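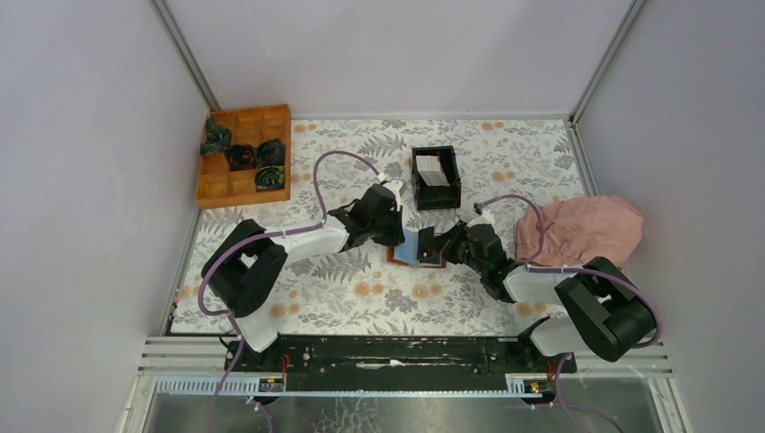 Fitting and Caring for a Wipe-Clean Tablecloth

Prirnulville Community Centre - Information for Hirers and Households
Prepared by Nerys Rosser, Facilities Coordinator
Updated Nov 27, 2021

Coated tablecloths are supplied with every room hired at the Centre and are sold by the metre at the front counter. The following procedure applies to cloths cut from the roll.

Before you begin
You will require a tape measure, a fabric marker, sharp scissors, a soft cloth and mild dishwashing liquid. Clear the table and wipe it down. Crumbs left beneath the cloth will show as bumps and may eventually wear through the coating.

Step 1. Measure the table
Record the length and width at the widest points. Decide on the overhang and add it twice to each measurement. An overhang of 21 centimetres suits most dining tables. Tables used by young children should have a shorter drop, as a long edge is easily pulled.

Step 2. Relax the cloth
Lay the cloth face up on a flat surface overnight. Fold lines that remain may be eased with a hair dryer on the low setting, held well back and kept moving. Do not iron the coated side.

Step 3. Mark and cut
Turn the cloth face down and mark the cutting line on the backing. On patterned cloth, check the position of the motif before marking - a large floral print looks uneven if a bloom is cut through on one side only. Cut in long strokes. The edge does not fray and need not be hemmed, although bias binding may be sewn on if preferred.

Step 4. Fit and secure
Centre the cloth and smooth it outward from the middle. Clips are recommended for outdoor use. Adhesive tape must not be used on Centre tables.

Routine care
Wipe with warm soapy water after each use and dry with a soft cloth. Turmeric, beetroot and ballpoint ink should be dealt with within 5 minutes. Bicarbonate of soda mixed to a paste will lift most food stains. Bleach and scouring pads dull the colour and are not permitted on hire cloths.

Storage
Roll the cloth around a cardboard tube with the pattern facing out. Hire cloths are to be returned to the rack in the corridor, dry and rolled. Damaged cloths should be reported to Wissam Qaisi at the front counter.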